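Household Care, handout 4: bottles and flasks

Okay, so last time we got stuck on lunch boxes and I promised bottles would get a whole handout – they earn it! I've had mine for years and I still catch myself putting the cap back on too soon.

Take the cap off first and leave it off until the end. Half the smell people complain about lives in the threads, and you can't reach those with the cap screwed down. A soft brush, warm water, a drop of dish soap, then go round and round the neck (slower than you think). Rinse, and rinse again. 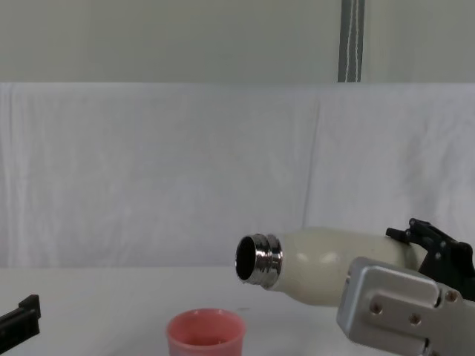 Cream bottle, metal neck, no cap in either one.
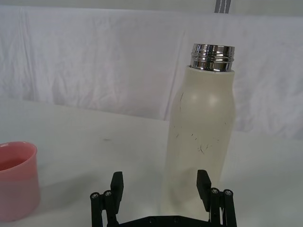 Ihor Fedoruk wrote back after the draft went out that he never scrubs the threads at all, he just soaks the whole neck in baking soda overnight and swears it does the same job. Fine by me, as long as you rinse well afterward!

Scuffs on the outside are a separate matter. Please don't go at a coated bottle with steel wool, you'll only make more of them. A damp cloth takes off whatever is going to come off.

For next time: bring a cap with its seal still in. We'll do seals and straws.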